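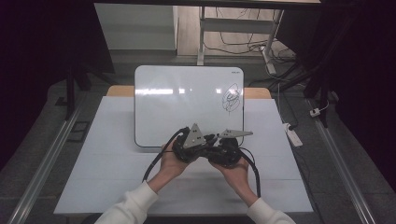 The Porcombe gripper is a two-finger hand gripper you can build on a kitchen table or a bench in a shared workshop. These are the questions we get most often from people building one, and the answers come from our own builds and from what readers have sent in. The body is a cluster of black housings, the two fingers are gray metal, and a cable leaves the body on each side, so most of the questions are about one of those three things. If yours isn't covered, use the form at the bottom of the Urkono workshop site.

What tools do I need?
A set of hex keys, a small Phillips screwdriver, a flat file, wire strippers and a soldering iron. A drill press helps with the finger plates, but a hand drill and a clamp will do. You don't need a 3D printer if you order the housings as a kit.

Where do the parts come from?
The housings and motors come in the Fatix kit. The finger plates are cut from sheet metal using the template in the download folder. Screws, cable and connectors can come from any hardware or electronics store. Check the parts list for revision 4 before you order, as revision 3 used a different connector.

How long does the build take?
Plan on up to 10 hours if you are cutting your own fingers. Most of that is filing and test fitting. Wiring takes an evening.

Do the fingers have to be the same shape?
No. The mounts are the same on both sides, but the plates can differ. A wide plate gives you a flat surface to push against, and a narrow one reaches into tight spots. Deburr every edge before you mount them. Sheet metal cuts are sharp and you will be handling this thing a lot.

My fingers don't meet in the middle. What did I do wrong?
Usually the motor horn is one tooth off. Take off the finger, power the motor, send it to the closed position, and put the finger back on while the motor is holding. If they meet at the base and not at the tip, a plate is bent – lay it on something flat and check.

How should I hold it while testing?
With both hands, one on each side of the housing, and fingertips away from the space between the plates. Do this only for slow open and close tests. For anything faster, clamp it to the bench. Long sleeves are fine as long as they stay clear of the plates, but push them up if they are loose.

Which cable is which?
Facing the fingers, with the housing toward you, power goes on the left and data on the right. Both are black in the kit, so put a piece of colored tape on the power cable before you close the housing. Plugging them in the wrong way won't damage the board, but the motors won't respond.

How long can the cables be?
The kit cables are 610 mm. You can extend the power cable if you go up one wire size. Don't extend the data cable by splicing it. Buy a longer one.

The cable pulls out when I move the gripper. How do I stop that?
Leave a loop of slack where it leaves the body and tie it to the housing with a zip tie, not too tight. Almost all the broken connectors we see come from cables pulled straight.

What kind of work surface is best?
Light and flat. We cover our bench with white paper because dropped screws show up on it. Replace the paper when it starts to curl. Keep power strips off the bench itself.

Can I use a different controller?
Yes. The Morikawa controller works with no changes apart from the settings file. Other boards may work if they can drive 2 motors on one line, but we haven't tested them and can't help much with setup.

One motor gets hot. Is that normal?
Warm is normal. If you can't keep a finger on it, turn off the power. The most common cause is a closed position set too far in, so the motor keeps pushing against the other plate. Back it off a little in the settings file and try again.

Can I mount it on an arm?
Yes, the back plate has four holes for that. The drawing is in the same folder as the finger template. Check the weight limit of your arm first – the gripper is heavier than it looks.

Will there be a revision 5?
We hope to post drawings in April. The body will stay the same, so fingers made for revision 4 will fit.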